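Visiting the Stolness open day: questions and answers

Page last changed in November, after the second round of visits.

We run a small group that goes to see automation before anyone in it signs a cheque. The answers below are ours. Stolness did not write them and has not been asked to approve them. If you want the sales version, they have plenty of leaflets by the door.

What is being demonstrated?

Shelf stocking with a pair of robot arms, using bags and packets of pasta. Stolness calls the station Pliltura. There were talks as well, and a stand from Omau with grippers in a glass case, which you can skip without missing much.

Do I need to book?

Yes. They allow 57 visitors for each session and they do stick to it. Doors open at 10 in the morning and the first run starts half an hour later, after a welcome talk that could be cut in half.

Is it worth the trip?

If you handle soft packaging and have only seen robots moving boxes, probably. If you are hoping to see something you could put in a shop next month, no. Stolness says the station has done 700 practice runs. We asked how many of those went well and were told the figures were being "looked at". Make of that what you like.

Why pasta?

We asked that too. The reply was that bags sag and slide about, so they are a harder test than tins. Fair enough. A long packet of spaghetti is another matter, since it keeps its shape and stands up by itself, and a shelf with a row of those on top looks fuller and cleverer than it may be. Watch the short pasta in bags. That is where the difficult handling is.

What does the work look like close up?

The shelf is yellow, with two tiers, and both arms are fixed to a rail at the front of the table. Each gripper has a little camera by it.

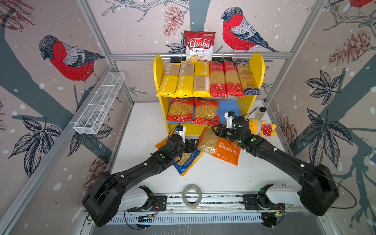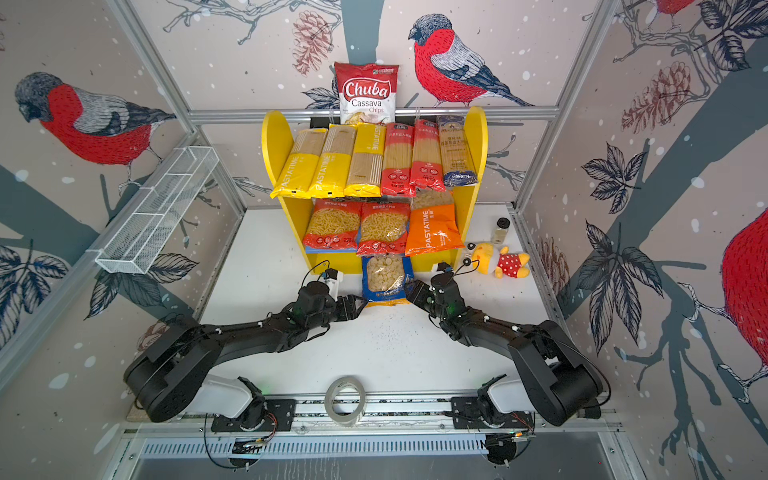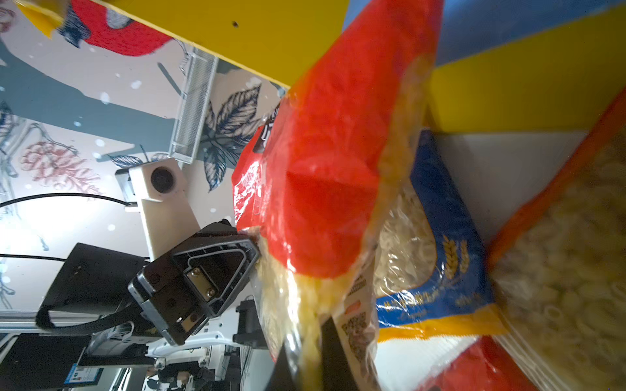 Is it fast?

No. Anyone who has worked an evening shift filling shelves will be itching to reach in. The staff say speed comes later, and it may, but we have heard that sentence at every open day we have been to. Take a watch and time a bag from pick-up to release, then do the same at home with your own hands.

Do the arms work by themselves?

Ask this first, and ask it plainly. At our session the answer changed depending on who was wearing the badge. One person said the arms were running on their own, another said a run could be "assisted" if needed. We could not get anyone to say what assisted meant or how often it happened. Until they put it in writing, treat any run you watch as unproven either way.

Is the setup anything like a real shop?

Not very. It is one small shelf in a space with walls on three sides, printed with bullfinches and pine cones, and there is a plush toy in with the groceries. No customers, no trolleys, no torn packets. We would like to see the same arms cope with a split bag of macaroni — we asked, and it was not on the programme.

Can I bring my own products to try?

They said no at the door. Tawfik, who supply the packing trays used in the afternoon talk, told us that trade visitors can send goods ahead if they ask early enough. We have not tested this.

Did they give a price?

Only a "from" price, spoken, with no paper to go with it. It left out fitting, training and repairs. We would not repeat a number like that to our members, so it is not on this page.

How close can I stand?

Close enough to see the bags being gripped, if you get to the front. From the back row you will mostly see coats. Go to the later session if you can, when people have started to drift off to the food.

Can children come?

Over-twelves, with an adult. Younger ones would be bored by the talks anyway.

Is there parking?

100 spaces, shared with the building next door. They were full when we arrived. The overflow field is 200 metres up the lane and was very muddy.

Will you go again?

Yes, if they publish the success figures first. We have written to say so, and any reply will be added to this page.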